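## Unit 4: Recording a folding task with the hand-held gripper

These notes are for students of the Naciri workshop who will join the garment project. Please read them before you come to the lab session in September.

### What we want from each recording

In this unit we collect demonstrations of folding clothes. One demonstration begins with the garment flat and ends when your fingers are open and away from the cloth. Last term the Valau group made 279 demonstrations, and 223 of them were kept for training. Most of the rejected ones had the same fault: the operator moved the gripper before the fingers were fully closed.

### Before you start

- Lay the garment face up and spread the sleeves to both sides.
- Choose a sheet of a different colour from the garment. A pattern on the sheet is allowed.
- Check the grip pads for lint and wipe them.
- Hold the gripper still above the cloth, fingers open, then begin.

### Thick knitwear

Knitwear is harder than a T-shirt. The ridges of a cable pattern can catch on the pads, and a sleeve which is pulled only at the cuff will stretch before it moves. Grasp closer to the elbow and lift slowly. Fold the sleeves to the centre first, then bring the hem up to the neckline.
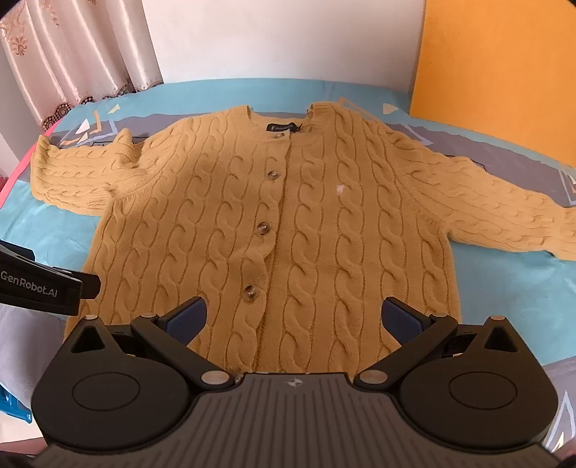

*Cirkach*

At the starting position, the open fingers point over the lower part of the cardigan and both sleeves are still spread out. The buttons are a useful guide for the centre line, but do not grasp the cloth directly on a button, as the pads cannot close evenly there.

### Homework

Make 11 demonstrations with one garment of your choice. Put them in the Jirncombe folder and write a short note for each failed grasp. Explain where you took hold of the cloth and what you would change.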